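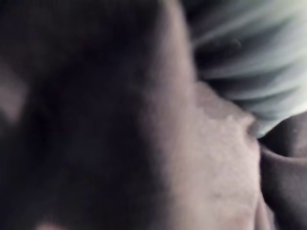 Does an expensive pillow help you sleep any better?
Maybe a little, if the one you have now is worn out, and in that case a cheap new one will probably do the same job.

I could stop there, and my editor would have a very short magazine. But I have spent most of a winter reading pillow brochures, and I want something to show for it.

The pillow I grew up with came from a bin at the department store, and the only question anyone asked was whether you wanted two. Now there are pillows with memory, pillows with zones, pillows with an app. There are pillows for people who sleep on the left side only, as if they were a voting bloc. The Alov, which is the one that got me started on all this, costs $354 and arrives in a box so heavy with cardboard that I took it for a lamp. Inside was a pillow, a card welcoming me to my "neck journey," and a second, smaller card telling me what to do if I hated it.

I didn't hate it. I want to be fair to the Alov. It was a decent pillow, a bit firm, and it smelled like a new shower curtain for the better part of a week. My husband tried it and gave it back.

What bothered me was the language. The Alov brochure says the pillow "supports natural alignment." Compared with what? It says users report "deeper rest." Deeper than what, and how would they know? They were asleep. There is a chart with two lines on it, one going up and one going down, and no numbers along either side. I wrote to ask for the numbers. I got a pleasant reply that thanked me for my curiosity and offered me a discount on a second pillow.

Harneck, the other big name in the catalogs I was getting by then, does at least print a number. In a Harneck survey, 3175 customers were asked how they slept after a month on the company's adjustable model, and a large majority said they slept better. I read the fine print on that one twice. The customers had all bought the pillow. The ones who had sent it back weren't asked. There was no group sleeping on a plain pillow for comparison, and the question itself ("How much has your sleep improved?") didn't leave much room for a person who wanted to say it hadn't.

I don't think anyone at Harneck is lying. I think they asked people who had just spent a good deal of money on something whether they were glad they'd spent it. I would say I was glad too. I once told a whole dinner party that I loved my bread machine.

There is a serious question under all this, and it deserves better than it gets. People wake up with sore necks. Some of them have been sore for years, and when a doctor has run out of ideas, a pillow looks like a cheap thing to try. It is cheap, next to surgery. Studies of pillows and neck pain do exist, and I read as many as I could get without paying for them. The ones I found were mostly small and short, and hard to set side by side, one testing rubber against feathers and the next testing shape against shape. It is also very hard to run a fair test when everybody in it can feel which pillow they've been given. A couple of them hinted that certain pillows helped certain sore people somewhat. You could not build a brochure on that. You could build a sensible shrug on it.

In March I went to Prernberg, where the trade show is. I had pictured a hall full of beds, and that's about right, except that all the beds have salespeople next to them. You lie down in your coat, with your shoes on a little plastic mat, and a person leans over and asks what you're feeling. What I was feeling was that I was lying down in my coat. I tried 17 pillows in one afternoon and by the end I couldn't have told you which was which, or what my own neck was normally like.

The Somogyi booth was the busiest. Somogyi makes a pillow filled with buckwheat hulls, which people have been sleeping on for a very long time without any help from a booth, and the line for it went past the coffee stand. I waited. It was like putting my head on a bag of gravel that wanted to be friends. The woman ahead of me got up nearly in tears and ordered four of them. I have thought about her quite a bit since, because I can't explain her, and my whole argument would be neater if she hadn't been there. Perhaps her pillow at home was terrible. Perhaps it had been a long day on a hard floor and she needed to lie down. Perhaps buckwheat is simply her thing.

That is the trouble with being sceptical about comfort. I can tell you the chart has no numbers. I can't tell you that you aren't comfortable.

What I can do is tell you how I'd shop. Fold your old pillow in half and let go. If it just lies there, it's finished, and whatever you buy next is going to feel wonderful, so don't give the brand all the credit. Find out whether you can return the thing after sleeping on it -- sleeping, I mean, not squeezing it through the plastic. Read who pays for the return shipping. Ignore any word that could also describe a yogurt. And wait at least 7 nights before you tell your friends, because the first night on anything new is strange and the second night you're just tired.

The Alov is in the guest room now. My sister-in-law slept on it over a long weekend and said she slept great, but she had also driven nine hours and had two glasses of wine. I went back to the flat old thing in the blue case. I've ordered a cheap one to replace it, and it's supposed to come sometime after four this afternoon.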